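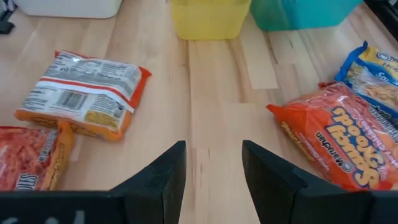

Noodle Night is back!

After a long summer break we're back in the hall kitchen in Drasesthorpe, and what a way to start the autumn. The idea is the same as ever: everybody brings a packet or two of instant noodles, we pool the lot on the table, and then we cook, swap and argue about which one deserves another helping.

If you've only ever poured boiling water over a packet and left it at that, do come, because there is so much more you can do. Last time Ludmila Štěpánek fried hers in a little butter with spring onions and a spoonful of peanut butter (I was doubtful, then I had thirds) and Menaka Weerasinghe dropped an egg into the pan for the final minute and put the lid on. It came out silky and just set — lovely stuff. She has promised to bring her lime pickle again, so get there early.

A few things we've learnt along the way. Use less water than you think if you want a sauce and not a soup. Put the seasoning in a bit at a time and taste as you go, especially with the red packets, which can be fierce! Frozen peas, leftover cabbage and the last of the roast chicken all go in happily.

Please keep hold of the wrappers until everyone has eaten. Several of us need to read the ingredients on the back, and it's a nuisance fishing them out of the bin. Those with very small print can go to Menaka, who owns a proper magnifying glass.

Spare packets go in the box by the door for the Abernathy Road food cupboard. We sent over 272 between January and the summer, and I'd love to see us get to 400 before the year is out.

Doors open at half past six. Bring a bowl, a fork or chopsticks, and anything odd from the back of your cupboard. Children very welcome, and there'll be plain noodles for anyone who doesn't like spice.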